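4.2 What floor pattern does to a cleanliness score

Most of the studies we reviewed ask people to look at a floor and say how clean it is, usually on a scale from one to seven. The score is then treated as if it were a measure of dirt. We doubt that it is. Lindsay and Subramaniam found that raters gave higher scores to patterned floors than to plain ones in the same building, and concluded that patterned floors were better looked after. A simpler reading is that small marks are harder to see against a busy surface. Their paper doesn't rule this out, and the cleaning logs that might have settled the matter were not kept for the plain floors.

The Pratier survey has the same weakness on a larger scale. It drew on 1,000 completed forms, and its authors lean heavily on that number. Size does not help much when every form asks the same leading question ("How clean and well kept is this floor?"), which invites one answer to two separate things. A floor can be spotless and badly worn, or new and filthy. Siliņa's re-analysis split the answers by building age and most of the reported gap went away. What was left could as easily come from lighting, which the survey recorded only as "good" or "poor".

We therefore sorted floors by look before asking anyone to score them. Three groups were used: plain, speckled and veined. The veined group takes in real stone and anything made to resemble it, as we had no reliable way of telling these apart by eye and did not want to guess. The grey marble-patterned floor in Figure 3, with white trainers on it, belongs in this group. Pale veins on a grey ground are a hard case for raters, who tended to disagree over whether a faint line was part of the pattern or a scuff. Dambrauskienė's advice to "score only what is clearly dirt" sounds sensible, but it moves the problem into the word "clearly".

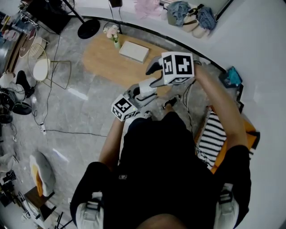 4.3 Agreement between raters

Raters worked in pairs and did not discuss their scores. On plain floors the two usually landed within one point of each other. On veined floors they did so far less often, and the spread did not shrink with practice. This is awkward for the Flason guidelines, which state that a short training session is enough to bring raters into line. We ran the session as written, and then ran it again in April with the same people. Scores for plain floors tightened a little. Scores for veined floors did not, and one pair drifted further apart.

Paju has suggested that raters be given a clean sample of each floor to hold beside the one being scored. We tried this with nearly 200 scores and saw some improvement, though we would not build a method on it. A sample tile is small, and the pattern on a full floor varies from one part to the next. Raters also knew the sample was clean, which may have pushed them to find fault with whatever lay next to it — the opposite error to the one we began with.

4.4 Limits

All our sites were at Pismont, and all were cleaned by one firm. We did not swab any surface, so nothing in this section says which floors were in fact dirtier. We can say only that the pattern of a floor changes the score people give it, by an amount large enough to account for the differences reported in the Lukoševičius and Pratier work. Whether anything remains of those differences once pattern is allowed for is a question their published tables are too coarse to answer.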